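The Long Con of the Office Fantasy League

By the second week of September, I had already lost. I didn't know it yet, and neither did the eleven other people in our league, most of whom were also losing in ways that would take months to show up in the standings. That is how fantasy football works on a human being. You pay your money, you pick your players, and then you spend an entire autumn finding out what kind of person you were in August.

Our league is called Skona. The name started as a typo in the group chat six seasons ago and survived three attempts to vote it out. We draft in the back room of a bar in Stustley, where the wings are fine and the wireless is terrible, so that every year somebody's laptop drops out in the fourth round and the software hands them a kicker. Last season that somebody was me. He was a good kicker, as it happens, and he outscored my second running back by a margin I have chosen not to write down.

I had prepared, too. I'd spent most of the summer on a subscription to Ralletti, a projection service that sends you a fresh ranking every morning at six and a gloomier one every evening at nine. Ralletti rates 423 players, including a third-string tight end who had by then left the sport to sell boats. I read all of it. I made a spreadsheet with tabs. I had a tab that explained the other tabs.

The trouble with preparation is that everyone else has done some. Or they've done none at all and pick by vibes and uniform color, and those people finish second. There is a woman in our league who drafts only players she has seen be nice to a dog. She has made the playoffs four years running. I once asked her what she did about bye weeks and she asked me what a bye week was.

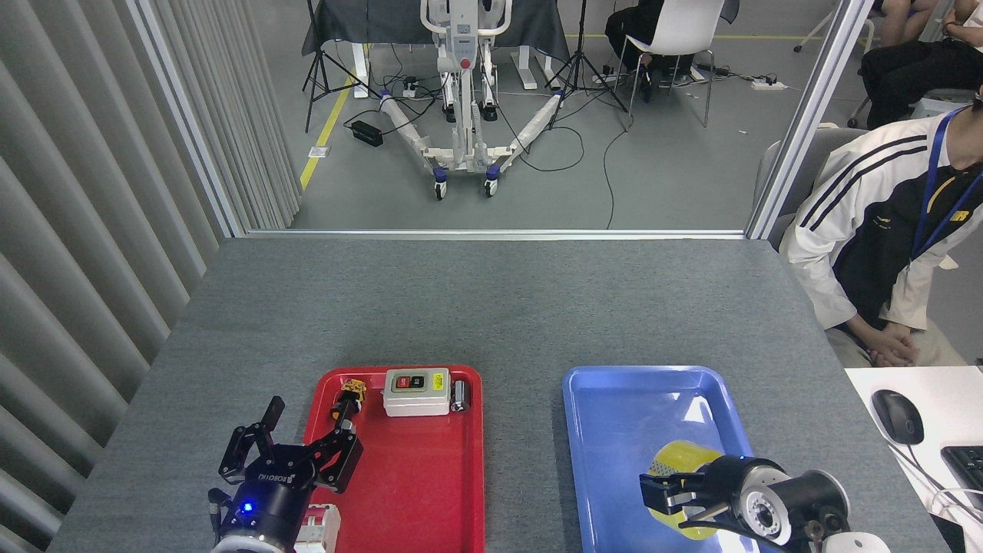
So there I was with my spreadsheet and my kicker, one and three, and I did what every fantasy manager does at one and three, which is start proposing trades. A trade proposal is a small piece of fiction. You offer a man two players you can't stand the sight of, and in return you ask for the best thing he owns, and you attach a note saying you hate to do it. He sends back a counteroffer with the same note. This can go on until Thanksgiving.

I finally landed one in the fifth week. I gave up a wide receiver who had done nothing for a month and got back a wide receiver who had done nothing for a month in a warmer city. The first one caught three touchdowns that weekend. I was at my niece's recital and followed it on my phone under the program, making a face that my sister later described as "supportive."

The next idea was the waiver wire, the bin at the front of the store where the dented cans go. In Skona you get a budget of fake dollars for the season and bid blind against your friends. I spent 31 of mine on a backup quarterback whose starter had a sore thumb. The thumb got better. The next highest bid had been 2. I know this because the app publishes the losing bids, a feature I assume was requested by people who enjoy watching others suffer.

Some leagues take it further. Over in Cassim, an hour up the road, there is one that has been going since the days of newspaper box scores, when the commissioner worked out the totals at his kitchen table with a pencil and took complaints by telephone. They still play for a bowling trophy with the bowler snapped off. Their loser has to sing the anthem at a high school freshman game, sober, with the parents watching. We talked about adopting that rule and then everybody looked at the standings and the subject changed.

Our own punishment is milder. Last place buys the draft-night wings and has to sit in the chair by the restroom door. I finished the season with 1,389 points, a total that would have won the league the year we all had babies and forgot to set our lineups. This time it was good for eleventh. The only team beneath mine belonged to a guy who moved overseas in October and stopped logging in. I beat him by about a touchdown.

I've canceled Ralletti. They sent me an email asking why, with a drop-down menu of reasons, and none of them was "dog lady." Then in February they offered me half off for the early rankings, and I would like it noted that I held out for most of an afternoon. The boat salesman is up nine spots.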